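Fumiko Sugawara
Teaching a small outdoor robot to get about by driving it myself. Notes from Willville, in order, mostly so I can find them again.

1/ The robot is called Oddsson. It doesn't know any rules about roads or gates. I drive it with a hand controller, it saves what its camera saw and what my thumbs did, and later we train on the pairs.

2/ One drive is one episode. We have 2,108 episodes so far. 561 of those are from September, when I finally had a spare battery.

3/ I sit or walk behind, far enough back to stay out of view, and steer from the video on a tablet. If I look up and steer by eye I use things the robot can't see, and then it learns a turn with no cause.

4/ Top speed is set low. I used to drive faster on the straight bits and slow down near people. The model copied the fast part well and the slow part badly. Now I keep one speed and stop when I need to stop.

5/ Robot's view from the Willville drives:
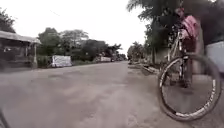
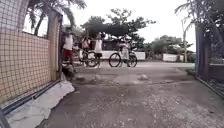
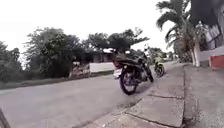
Robot's-eye view, Willville: road, gateway, kerb. Flat white sky in all three.

6/ The gateway is the hardest of those to show well. People with bikes just past it, a stone on the path, and a gate that stands partly open. I take the gap slowly and don't correct unless I have to. Small nervous corrections are the first thing it picks up.

7/ For people standing still I stop well short, wait, then go round if there is room. For people moving I just stop. I tried mixing the two and the model ended up creeping forwards at everyone.

8/ Parked motorbikes get the same wide berth as a person. It costs a bit of time. I'd like it to learn the gap before it learns what is parked and what isn't.

9/ Slab joints and rough edges matter more than I expected. From down there a low lip fills a lot of the picture. I cross square on, never at an angle, and I do it the same way each time.

10/ Bad episodes: I keep them if I made a mistake and then recovered. I bin them if I lost the video link, or if I was talking to someone and left the stick half over. 18 binned last month.

11/ The controller is an old Ukex one. The left stick has a dead spot in the middle, so very gentle turns come out as nothing and then a jerk. I'm swapping it before the next batch and will tag the episodes so we can compare.

12/ Someone asked why not drive it in simulation. We do some of that too. It's good for repeating one corner many times. It has no grit and the light is always too clean.

13/ Someone else asked how long I can go. 2 hours, then my steering gets lazy and it shows in the data.

14/ Next: the same routes driven the other way, and a few starts from awkward spots, such as nose to a wall, so it has seen how to back out. Will add to this thread when the new controller is on.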